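4.2 Reheating and plating

The second group of tasks concerns food that has to be warmed and served. Participants in the Pudisell household survey named this chore more often than any other except laundry, and it is one that looks simple on paper. The bench used for all trials holds a toaster oven, a foil tray and a pink plate on a brown mat, with two arms sharing the work (Figure 3). 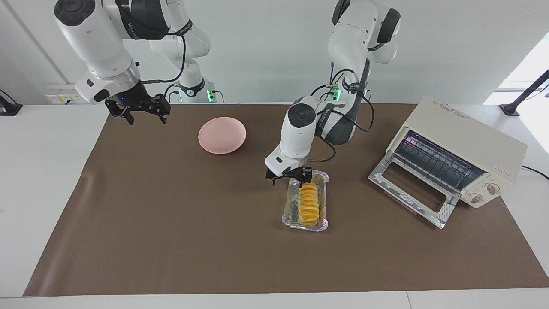
Each policy was trained on 731 demonstrations and tested over 236 trials. A trial counted as complete only if the food ended on the plate without help from the operator. Soft items were the main source of failure. A grip firm enough to lift a pastry may also crush it, and the Gutatum controller, which sets a single closing force for the whole task, has no means of telling the two apart.

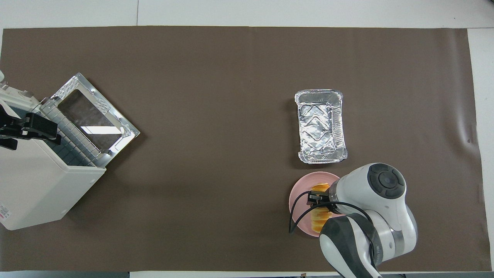 Time is a further concern. We allowed 105 seconds per trial, and the slower policy used at least 80 of them even when nothing went wrong. A person in a hurry at breakfast would not wait that long. We therefore regard the chore as partly solved – the steps can be carried out on a prepared bench, but we would not yet recommend unattended use in a home kitchen.

Figure 3. Bench for the reheating and plating tasks.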